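Folding Plush Towels So They Stay Flat on the Shelf
By Rizal Krishnan

Thick towels are nice for the skin but they are difficult for the cupboard. They slide, they open by themselves, and a pile of them falls when you pull the one from the middle. I learned the method below from my neighbor Pankaj Uniyal, and I use it every Sunday when I do the washing for the week.

Choose a big table

A bed is too soft for this work. Use a table where the complete towel can lie down and nothing hangs over the side. Wipe the top first, because the dark pile catches every small crumb and thread.
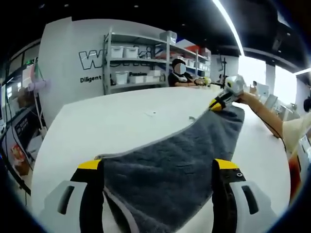 Dark gray towel with a lighter border, laid across a white table.

Stretch before you fold

Take the towel by the two ends and pull softly, best with one person on each side. Do not pull only one corner, or the border will become wavy. If you are alone, put something heavy on the far end, for example a full bottle of 2 liters, and pull from the near end.

Then smooth the pile with your open hand, always in the same direction. Ridges and folds like the ones in the next picture should go out before the first fold, otherwise you will feel them as a hard lump in the finished towel.
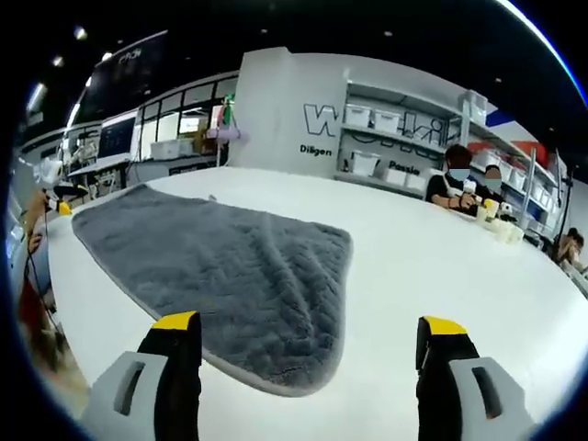
Fold in thirds, long side first

1. Bring one long side to a third of the width and press it with the forearm.
2. Bring the other long side over it. The border should lie straight on top.
3. Fold the short ends to the middle, then close it like a book.
4. Put it on the shelf with the round edge to the front.

Storing

I keep five towels in one pile, not more. If your shelf is deep, a plastic bin holds them better, and you can take out the whole bin when you look for one towel.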